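9 August 2025, open day at Stakwood, robot bench

Doors at the Sondthorpe end opened early, people in before the arm was homed. Next time home it first, THEN unlock. Lost the first demo slot to this.

Setup as left from last night:
- arm on the short pedestal, speed capped at 30 percent for visitors
- gripper force on the low setting, don't touch it
- wrist view on the big monitor, side view on the small one (swap these? everyone crowded the big one)
- Athumani script, branch from March, not the new one. New one still hangs on the second pick

First run was the plain pick and hold, then a slow tilt so people see it from the wrist. Kids liked the wrist view way more than the arm itself. Kept asking why it "looks at its own hand". Said that's how it knows where the hand is, good enough for a open day.

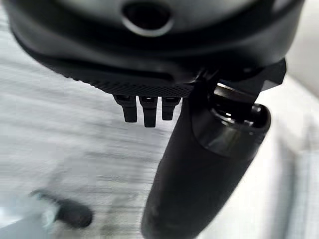
*Wrist view, black cylinder held on the slant under the gripper.*

Notes from that part of the day. The glossy end of the cylinder throws a bright line down one side and I want to know if the edge finder is grabbing that line for the real edge. Would explain the sideways offset we keep chasing. Try a strip of matte tape on the cap and rerun before anybody retunes anything. Also the left of the view streaks pretty bad, exposure probably too long. Logged it, not fixing on a demo day.

Stopped the run 4 times. Two were me on the pause button (hands too near the fence), one was the joint limit on the far reach, one I have no idea. Log line 537 is the last thing written before the unknown one, look there first. No drops while I was at the bench.

Questions that came up a lot, for whoever does the board next year:
- how heavy can it lift (we need a number on the card, I kept saying "not much")
- does it learn or is it told. Told, for this demo
- what happens when the power goes. Showed them the brakes, went over well
- can I drive it. No

Handout: we printed 2000 and there are boxes of them left under the stairs. The Stastilora page in it still has the old bench layout, so pull that page before they get used again.

After lunch ran the sorting demo with the side view only. Slower crowd, better questions. One visitor who runs a packing line wanted to know cycle time at full speed, told her to write in, adress is on the back of the handout.

To do
- [ ] matte tape on cap, rerun pick and hold
- [ ] shorter exposure on wrist view, add a lamp if it goes too dark
- [ ] read log from line 537 on
- [ ] put payload on the card
- [ ] fence tape is peeling by the door side, redo
- [x] speed cap off, force setting left alone, arm parked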